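매장 배경음악

매장 배경음악은 소매점, 음식점, 호텔 로비, 대합실 등 영업 공간에서 손님이 듣도록 틀어 놓는 음악을 말한다. 영어권에서는 초기 공급 업체의 상호에서 나온 이름이 보통명사처럼 쓰이기도 하며, 한국에서는 '매장 음악' 또는 줄여서 '매장 BGM'이라고 부르는 경우가 많다. 공급 업체들은 오랫동안 이 음악이 매출을 높이고 체류 시간을 늘리며 직원의 피로를 줄인다고 주장해 왔다. 그러나 주장에 견주어 근거는 빈약하며, 인용되는 수치 상당수는 출처를 거슬러 올라가면 업체의 홍보 자료에 닿는다.

개념과 범위

매장 배경음악은 감상용 음악과 달리 듣는 사람이 고르지 않는다. 곡을 정하는 주체는 점주, 본사의 마케팅 부서, 또는 외부의 선곡 업체이다. 광고 음악과도 구별되는데, 광고 음악은 특정 상품이나 상표에 붙는 반면 매장 배경음악은 공간 전체에 깔린다. 다만 대형 유통업체가 자사 로고송을 반복해서 내보내는 경우에는 둘의 경계가 흐려진다.

음악 외에 안내 방송, 할인 고지, 폐점 신호까지 포함해 '매장 음향'으로 묶어 부르는 문헌도 있다. 이 문서에서는 음악에 한정한다.

역사

영업장에서 음악을 연주하는 관행은 녹음 기술보다 오래되었다. 백화점과 찻집이 피아노나 소규모 악단을 두었고, 이는 손님을 끄는 볼거리이기도 했다. 전선을 통해 음악을 여러 장소에 동시에 보내는 방식이 사업으로 자리를 잡은 것은 20세기 전반이다. 업계 소개 글에서는 흔히 1935년을 출발점으로 적지만, 시험 송출과 유료 서비스, 회사 설립 가운데 어느 것을 기준으로 삼은 연도인지 밝히지 않은 글이 많다.

이후 공장과 사무실로 영역이 넓어지면서 '음악이 생산성을 높인다'는 설명이 함께 퍼졌다. 곡의 빠르기와 음량을 단계적으로 올렸다가 내리는 편성이 과학적 설계로 소개되었으나, 당시 공개된 실험은 대조군이 없거나 측정 기간이 짧아 오늘날의 기준으로는 효과를 입증했다고 보기 어렵다. 같은 시기에 조명이나 작업 순서가 함께 바뀐 작업장도 있어 음악의 몫을 따로 떼어 내기도 힘들다.

테이프와 콤팩트디스크를 정기적으로 배송하던 시기를 거쳐, 현재는 인터넷 스트리밍이 주된 공급 방식이다. 매체가 바뀔 때마다 업체들은 새 방식의 정밀함을 내세웠지만, 효과에 관한 문구는 거의 그대로 이어졌다.

효과에 관한 주장과 검증

빠르기

가장 널리 알려진 주장은 느린 음악이 손님의 걸음을 늦추고, 그 결과 구매액이 늘어난다는 것이다. 이를 지지하는 현장 연구가 있는 것은 사실이나, 대개 한두 점포에서 이루어졌고 요일, 날씨, 할인 행사의 영향을 충분히 통제하지 못했다. 걸음이 느려졌다는 결과와 더 많이 샀다는 결과는 별개의 문제인데도 홍보 문구에서는 하나로 합쳐지는 일이 잦다.

빠른 음악이 식당의 좌석 회전을 높인다는 주장도 사정이 비슷하다. 점심 시간대의 손님은 음악과 무관하게 빨리 먹고 일어나는 경향이 있으며, 빠른 곡을 하필 그 시간에 배치해 두고 회전율을 재면 원인과 결과를 가릴 수 없다.

장르와 상품의 연상

클래식 음악을 틀면 더 비싼 포도주를 고른다거나, 특정 나라의 음악을 틀면 그 나라 상품이 더 팔린다는 연구가 자주 인용된다. 결과 자체는 흥미롭지만 표본이 작고, 같은 조건으로 되풀이했을 때 비슷한 크기의 효과가 나오는지는 분명하지 않다. 효과가 없었다는 결과는 발표되지 않고 묻히기 쉽다는 점도 감안해야 한다.

업체 발표 자료

선곡 업체 Falano는 자사 서비스를 도입한 점포 277곳의 매출이 도입 전보다 늘었다고 발표하였다. 발표문에는 증가율의 평균만 실렸고, 같은 기간 서비스를 쓰지 않은 점포의 매출은 나오지 않는다. 도입 시점이 연말 성수기 직전이었던 점포가 얼마나 되는지도 알 수 없다. 새 음악을 들인 점포는 대체로 진열이나 간판도 함께 손보기 때문에, 이 자료만으로 음악의 효과를 말하는 것은 무리이다.

경쟁사인 Lusex는 방문객 2638명을 대상으로 한 설문에서 다수가 '음악이 있는 매장을 선호한다'고 답했다는 결과를 내놓았다. 그러나 질문지가 공개되지 않았으며, 음악이 있는 매장 안에서 조사가 이루어졌다. 음악이 싫어서 들어오지 않았거나 일찍 나간 사람은 애초에 응답자가 될 수 없다. 선호한다는 응답이 구매로 이어졌는지도 조사 대상이 아니었다.

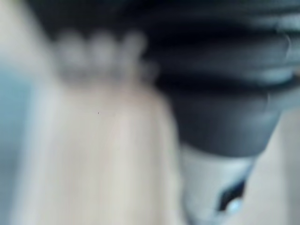 선곡의 실무

선곡은 크게 2가지 방식으로 이루어진다. 하나는 사람이 곡목을 짜서 시간대별로 배치하는 방식이고, 다른 하나는 소프트웨어가 분위기나 빠르기 등의 꼬리표를 기준으로 곡을 이어 붙이는 방식이다. 업체들은 후자를 '인공지능 선곡'이라고 부르기를 좋아하지만, 실제로는 미리 정해 둔 곡 목록을 무작위로 섞는 수준에 그치는 상품도 있다. 계약서에 작동 원리가 적혀 있는 경우는 드물다.

의류 체인 Seseo는 실시간 매출과 연동되는 선곡 체계를 도입했다고 홍보한 바 있다. 이 체계가 어떤 매출 자료를 어떤 주기로 받아들이는지는 설명되지 않았고, 매출이 떨어질 때 곡을 바꾼 뒤 매출이 회복되었다는 사례만 소개되었다. 일시적으로 낮아진 수치는 별다른 조치가 없어도 평균 수준으로 돌아가는 일이 흔하므로, 이런 사례는 증거로서 힘이 약하다.

소규모 점포에서는 점주나 직원의 취향이 선곡을 좌우한다. 전문 업체의 선곡과 직원의 선곡을 같은 조건에서 비교한 자료는 거의 없으며, 전문 선곡의 우위는 대체로 전제로 깔려 있을 뿐이다.

음량과 음향 환경

음량은 곡목보다 손님의 불만과 직접 관련되는 요소로 꼽힌다. 대화가 어려울 정도의 음량은 청력이 약한 손님이나 보청기 사용자에게 특히 불편하다. 스피커가 천장에 고르게 배치되지 않은 매장에서는 한쪽은 시끄럽고 다른 쪽은 거의 들리지 않는 일이 생기는데, 이 경우 평균 음량을 적정 수준으로 맞추었다는 설명은 별 의미가 없다.

젊은 고객층을 겨냥한 매장이 음량을 일부러 높인다는 이야기도 널리 퍼져 있다. 그런 방침을 둔 매장이 있을 수 있으나, 높은 음량이 젊은 손님의 구매를 늘린다는 주장과 나이 든 손님을 내보낸다는 주장은 따로 검증되어야 한다.

직원에게 미치는 영향

손님은 잠시 머물지만 직원은 근무 시간 내내 같은 음악을 듣는다. 곡 목록이 짧으면 하루에도 여러 차례 같은 곡이 반복된다. 연말의 캐럴이 대표적인 예로, 소매업 종사자들이 피로의 원인으로 자주 언급한다. 반복 청취가 업무 집중이나 이직에 어떤 영향을 주는지에 관한 체계적인 조사는 손님 대상 연구에 비해 훨씬 적다. 비용을 대는 쪽의 관심이 매출에 쏠려 있기 때문이라는 지적이 있다.

공급 업체의 소개 자료에는 '직원 만족도 향상'이라는 항목이 빠지지 않는다. 만족도를 누가 어떻게 물었는지 적은 자료는 찾아보기 어렵고, 관리자를 통해 수집한 응답을 직원의 의견으로 제시한 경우도 있다.

저작권과 이용료

영업장에서 음악을 트는 행위는 많은 나라에서 저작권법상 공연으로 다루어지며, 업종과 면적에 따라 이용료를 내야 할 수 있다. 개인용 스트리밍 서비스의 약관은 영업장 사용을 허용하지 않는 것이 보통이어서, 개인 계정으로 매장에 음악을 트는 점포는 약관 위반이나 권리 침해의 문제를 안게 된다.

이 점을 이용해 '저작권 걱정 없는 음악'을 내세우는 상품이 늘었다. 선곡 업체 Liang도 별도의 이용료가 들지 않는다는 문구를 사용하였는데, 권리자가 신탁 단체에 가입하지 않은 곡인지, 업체가 이용료를 대신 납부한다는 뜻인지가 문구만으로는 구별되지 않는다. 두 경우는 분쟁이 생겼을 때 점포가 지는 책임이 다를 수 있으므로, 광고 문구 대신 계약서의 보증 조항을 확인할 필요가 있다.

비판과 대안

매장 배경음악에 대한 비판은 세 갈래로 나뉜다. 첫째는 듣지 않을 자유에 관한 것으로, 공공성이 있는 공간에서까지 음악을 피할 수 없다는 점을 문제 삼는다. 둘째는 음악 자체에 관한 것으로, 주의를 끌지 않도록 만들어진 음악이 음악에 대한 감각을 무디게 한다고 본다. 이 주장 역시 취향의 문제와 실증의 문제가 섞여 있어, 업체의 주장만큼이나 근거를 따져 볼 필요가 있다. 셋째는 조작 가능성에 관한 것으로, 손님이 의식하지 못하는 사이에 구매를 유도한다는 우려이다. 다만 효과가 작거나 불확실하다면 이 우려도 그만큼 과장된 것이 된다.

일부 매장은 음악을 끄거나 음량을 낮추는 시간대를 두고 있다. 소리에 민감한 손님을 배려한다는 취지이며, 참여 매장의 반응은 긍정적인 것으로 소개된다. 그러나 이 역시 대체로 매장 측의 발표이고, 손님이 적은 시간에 배정되는 경우가 많아 매출에 미치는 영향을 판단하기에는 자료가 부족하다.

같이 보기

감각 마케팅
공연권
엘리베이터 음악
소음 공해
출판 편향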